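Treremach Wildlife Sanctuary

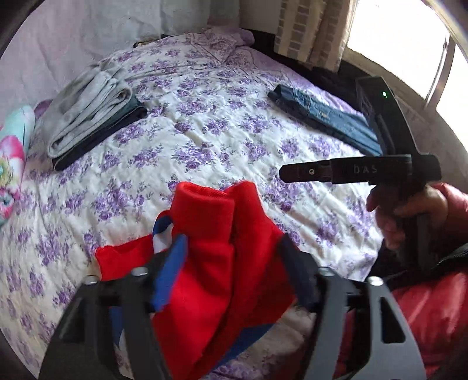
Treremach Wildlife Sanctuary is a protected area of 393 square kilometers in the hill country between the towns of Trulwood and Matar. It is managed by the provincial forest department and is known mainly for its leopards, sloth bears and wild dogs. The Kosau River forms its eastern boundary.

Name

The sanctuary takes its name from Treremach Hill, the highest point inside the boundary. Older forest maps call the same area the Matar Reserve Block, and the name is still used by some local residents for the southern part.

History

The area was first managed as a timber reserve. Teak was cut on the lower slopes and floated down the Kosau to a sawmill at Trulwood. Hunting was allowed by permit in the winter months, and several forest rest houses from this period are still standing. After the sawmill closed, the forest department stopped issuing new permits and asked for the block to be made a sanctuary. The request was held up by a dispute over grazing rights in three villages on the western side. It was settled by leaving the village pastures outside the boundary, and for this reason the western edge has an irregular shape.

Tarek Saliba, a forest officer posted at Matar, carried out the first full survey of large mammals. His report recorded leopards in every range of the sanctuary but found only old signs of tigers. Later surveys have followed the same walking routes so that results can be compared.

Geography and climate

Most of the sanctuary is hilly, with steep ravines in the north and flatter ground near the river. Soils are thin and stony on the ridges. The Kosau flows all year, but its side streams dry up in the hot season. Small check dams on 2 of these streams hold water for animals until the rains.

The rainy season brings most of the year's rain. Nights are cool in February, and mist is common in the river valley in the morning.

Plants

The main forest type is dry deciduous. Teak, axlewood and Indian frankincense grow on the slopes, and bamboo is widespread in the ravines. Arjun and jamun trees line the river. Lantana, an introduced shrub, has spread along old timber roads and is cleared each year before the rains.

Animals

Leopards are the largest cats living in the sanctuary. Other meat eaters include the wild dog, striped hyena, jungle cat and golden jackal. Sambar, spotted deer, four-horned antelope and wild boar are the main prey animals. Sloth bears are seen most often when the mahua trees are in flower. Mugger crocodiles live in the deeper pools of the Kosau.

Birds include the Indian peafowl, crested serpent eagle, Indian pitta and several kinds of woodpecker.

Management

The sanctuary is divided into Trulwood Range in the north and Matar Range in the south, each under a range officer. Fire lines are cut before the hot season. Cattle losses to leopards are paid for by the department after a field check, and claims must be filed at the range office. A proposal to join the sanctuary to forest land across the Kosau was open for public comment until 2024-06-30.

Visiting

The Matar gate is open to visitors outside the rainy season. The Trulwood gate is for staff and researchers only. Vehicles must be registered at the gate and stay on the marked road, and the speed limit is 30 kilometers per hour. Overnight stays are possible at the Matar rest house, with booking through the range office. The nearest railroad station is at Trulwood.

See also

Kosau River
Matar Range
Trulwood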